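My mother-in-law's rule was that you never let anybody leave your house hungry, and I've been thinking about her a lot this summer, what with hardly anybody coming to the house at all. So in July I decided we would have Sunday supper anyway, just the 4 of us, with the good dishes and everything, as if company were on the way up from Stindley.

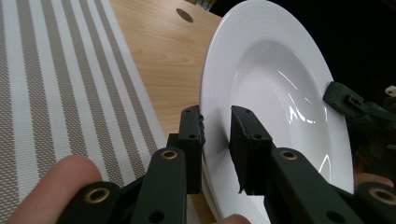 The first one was a bit of a flop, I'll admit. I made Ljubica's bean soup from memory and forgot the paprika until we were nearly done eating (my husband was very kind about it and had seconds). But we sat there until after dark, talking about the old apartment in Andcombe and the neighbor who used to sing on the stairs, and I went to bed happier than I'd been in weeks.

Since then I've been writing to people for their recipes. Zineb sent me her lemon chicken, 3 pages of it, with arrows going up the margins! Drita says hers can't be written down and I'll have to call her while I'm cooking - so I did, with the phone propped against the flour.
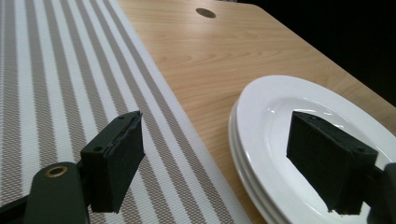

It was wonderful, by the way. The dough was another story, and I think I'll leave that to Drita until she can come and stand next to me.
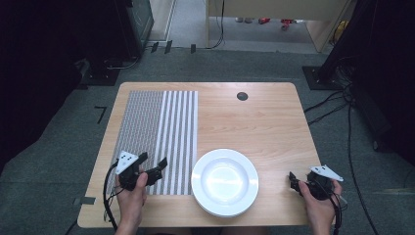 Next Sunday is the plum cake, if the plums hold out that long. I want to eat it slowly, with coffee, and no television on in the other room. I've gone off big tablecloths for this kind of supper, too. A patterned mat on a light wooden table looks cheerful enough to me, and it's so much less ironing. If you have a good plum cake recipe, do send it along, because mine always sinks in the middle.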